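Banc comparatif de préhenseurs de Hovness
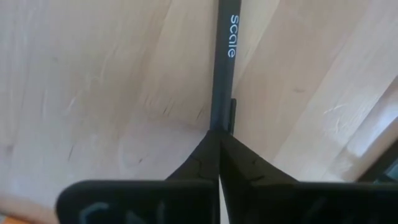 Hovness, 10/8/25

Le banc comparatif de préhenseurs de Hovness est une installation d'essai consacrée à l'évaluation de doigts, de bras et de contrôleurs destinés à la manipulation de petits objets rigides. Il est exploité par le laboratoire Kuster et placé sous la responsabilité scientifique de Domenica Plattner. Ses travaux portent principalement sur la prise d'objets minces, tels que stylos, tournevis de précision et tiges calibrées, au-dessus d'un plan de travail en bois clair.

Historique

Le banc a été constitué à l'initiative de Luzius Pichler, alors chargé des essais mécaniques chez Kuster. La première configuration ne comportait qu'un bras et une pince parallèle à mors plats. L'ajout d'une caméra au poignet, proposé par Samina Dhanial, a permis d'enregistrer chaque prise depuis le préhenseur et de comparer les fermetures vue par vue. Le protocole actuel est en vigueur depuis le mois d'août.

Matériel

Deux familles de doigts sont comparées. La première, désignée Zidon, se compose de doigts noirs effilés dont les pointes en coin se rejoignent sur l'objet. La seconde, désignée Fisby, emploie des mors droits à garniture amovible. Les deux familles se montent sur la même bride, sans modification du bras ni du câblage.

La caméra de poignet est de petit format et son champ couvre à la fois les doigts et la pièce saisie. Sa mise au point est réglée sur la zone de contact, de sorte que la base des doigts peut apparaître moins nette que l'objet. Ce réglage n'est pas modifié pendant une série.

Protocole d'essai

Une série comprend 24 prises, réparties entre quatre orientations de l'objet. Le contrôleur amène la pince à la verticale du point visé, ferme les doigts jusqu'au seuil de courant fixé, puis commande une levée et un maintien de deux secondes. L'opérateur consigne le résultat et replace l'objet selon le gabarit.

L'objet de référence pour les prises minces est un stylo noir mat à agrafe, portant l'inscription « scale » en lettres blanches. L'agrafe constitue la principale difficulté de l'essai : une fermeture à son voisinage peut entraîner une rotation du corps du stylo ou un appui dissymétrique. Les prises dans cette zone font donc l'objet d'une notation séparée. La position de l'agrafe est relevée sur la vue du poignet après la fermeture et avant toute commande de levée.

Résultats

Les doigts Zidon ont obtenu la meilleure répétabilité de centrage sur les objets minces. Les mors Fisby se sont montrés plus tolérants aux erreurs d'approche, mais moins précis lorsque l'objet présentait une saillie latérale. Les écarts entre contrôleurs sont restés inférieurs aux écarts entre doigts, à l'exception des fermetures lentes, pour lesquelles le seuil de courant s'est révélé difficile à stabiliser.

L'essai d'endurance prévoit 1 000 cycles d'ouverture et de fermeture par paire de doigts. Les résultats de cette partie n'ont pas encore été publiés.

Limites

Dans une note interne, Milovan Vukčević a relevé que l'emploi d'un seul type de surface limitait la portée des comparaisons. Le veinage et les rayures du bois peuvent en outre perturber la détection automatique des contours. Mirjam Bachmann a proposé l'ajout d'un fond uni et d'un second stylo dépourvu d'agrafe. Cette extension figure au programme du laboratoire, sans échéance arrêtée.

Voir aussi

Préhenseur
Caméra embarquée
Commande en effort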